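Reading Room > Fiction > Short Stories

Print this page | E-mail this page

Standing Water

1. Site

The Brorkimora shaft was sunk for zinc and abandoned when the pumps cost more to run than the ore brought in. After that it filled. The water came to rest 79 meters below the collar and stayed there, give or take a hand's width between the end of the snowmelt and the end of summer. Hikton held the monitoring contract for the whole valley, and I held the job of going up to the shaft once a month to check that the instrument agreed with the water.

The instrument was a pressure transducer hung on a vented cable. It read the weight of the water above it and passed the value to a logger in the hoist house, and the logger passed it to a program in the office called Kernel. Kernel drew a line. For eleven months of the year the line was flat enough that the regional manager used it to show new hires what a good record looked like.

In September the line developed a notch.

2. The notch

The level fell 3 millimeters at ten past two in the morning, held for a little under an hour, and came back. It did the same the following night, and the night after that. Kernel flagged it as noise and offered to smooth it. I declined, out of habit. Smoothing cannot be undone in Kernel without writing to the people who sell it.

There are ordinary causes for a thing like this. A vent tube with moisture in it will make the sensor follow the barometer. A battery that sags in the cold will pull the reading down with it. Somebody may be pumping nearby at the cheap rate for electricity. I went through them in that order. The desiccant was blue and dry. The battery voltage was recorded alongside the level and did not move. The only other well in the valley belonged to the church of St. Nicholas at the lower road, which everyone in the area, including the county, just calls Nicholas. Its pump had been out since spring with a seized bearing.

I plotted the barometer anyway. It had no notch. I plotted the earth tides, which do move water in deep shafts, and they were the wrong size and came at a different time every day, as tides should.

The office view was that the transducer was failing. It was old, and the office had a new one in a cupboard. I was told to swap it and leave the old one down beside it for a week so that the two could be compared. This was a sensible instruction and I have no complaint about it.

3. The swap

The drive up takes an hour and forty minutes if the gate is unlocked. It was locked. I walked the last part with the cable reel on a pack frame and made a second trip for the rest.

The hoist house has a steel roof and three walls. The fourth was taken out to remove the winding drum and never put back, so there is always some weather inside. I set out the parts on the old dispatcher's bench, zeroed the new sensor in air, taped the two cables together every two meters, and lowered the pair until the mark on the new one met the edge of the collar plate. Then I dipped the shaft by hand with the tape. The tape, the old sensor and the new sensor all agreed to within a millimeter. I wrote the three values in the site book.

The site book goes back to before Hikton had the contract. It is a surveyor's book with a waxed cover, kept in an ammunition tin nailed under the bench. I had never read further back than my own first entry. I had some time while the new logger took its first readings, so I turned back through it.

Whoever had the job before me wrote small and pressed hard. The entries gave date, time, depth, weather, initials. In one September there was an extra column, ruled in by hand, with no heading. It ran for nineteen nights. Every entry in it was either a three or a dash.

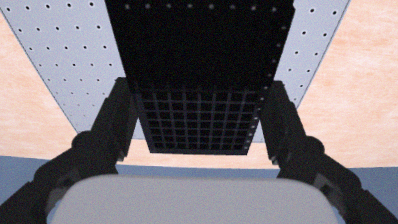
4. The night reading

I had not planned to stay. There is a cot in the powder store, which is the one dry building on the site, and I keep a stove and a blanket in the truck. I went back down for them while there was still light.

At half past one I took the dip tape to the collar and began reading every five minutes. The procedure is simple. The probe goes down until it buzzes, comes up until it stops, and goes down again until it buzzes. The depth is read at the second buzz against the steel plate. I did this with a headlamp and a pencil on a string. The air coming up the shaft is nine degrees all year and on a cold night it makes a fog that stands over the opening to the height of a person's knee.

At two o'clock the level was where it had been all evening. At five past it was the same. At ten past, the buzz came three millimeters late.

I repeated it. It was still three millimeters late. I checked that I was standing where I had been standing, and that the tape had not slipped under my thumb. Then, having nothing else to do until quarter past, I left the probe hanging in the water and listened.

A flooded shaft is rarely silent. It drips from the timbers, and the drips land at different distances. I had been hearing them all evening without attending to them, and I noticed them now only through their having stopped. The fog over the collar had stopped as well. It had been rising and thinning, and it stood at the same height with the same shape to it, a sort of shelf, for as long as I looked.

I noted this under remarks. I wrote: no drip, fog steady. I could not think of a unit for it.

The level came back at four minutes past three. The drips resumed first, a few seconds ahead of the buzz.

5. Volume

The shaft measures four meters by two and a half at the waterline, so three millimeters of it is thirty liters. This is the wrong way to do the sum, as the shaft is open to the workings, and there are 121 hectares of those according to the closure plan. Only a small part of them meets the water surface, but even a small part makes the missing amount very large. It would have to go somewhere within five minutes and return by the same route.

I ran it the other way. If nothing left the mine, the water could stand three millimeters lower only by being slightly denser, or by the rock being slightly wider. Water can be made denser by cooling it. The temperature channel on both sensors was flat to the second decimal. For the rock I had no instrument.

A week later I pulled the record. Old sensor and new sensor lay on top of each other at every point, with seven notches. The office agreed that the transducer was not failing. The office then asked whether the fault could be in the cable. I said they were separate cables. It was suggested that I had taped them together.

6. Entry

The notches ended after the nineteenth night. I had told the office they would, without saying how I knew, and this was taken as a guess. Kernel's fault report gives the cause as undetermined and the severity as low, which I think is fair. The data were left unsmoothed at my request.

I looked for the person who had ruled the extra column. The initials did not match anyone on the old company's pension list, which has nearly 200 people on it and was kept carefully. The county had a box of pay sheets for the years after closure, with one line a month for "attendance, shaft," and no signature against it.

I thought for some time about the dashes. There were four of them among the nineteen entries, and I had taken them to mean nights when nobody went up. But the other columns were filled in on those nights. The person had been there, had dipped the shaft at five past two, had noted the wind and the cloud, and under the blank heading had put a dash.

On my own record the notch is there all nineteen nights. The sensors have no remarks column.

I have ruled one in the site book for next September, and I have asked for the gate key. The office wants to know if the overtime can be charged to the valley contract or if it needs a code of its own. I said it could go under calibration. I have also ordered a second dip tape, a stopwatch, and a better lamp for the collar. The cot will need a new

mattress before then, and the stove is low on fuel.

We use cookies to remember your reading preferences. By continuing to use this site you accept our cookie policy. Accept | Settings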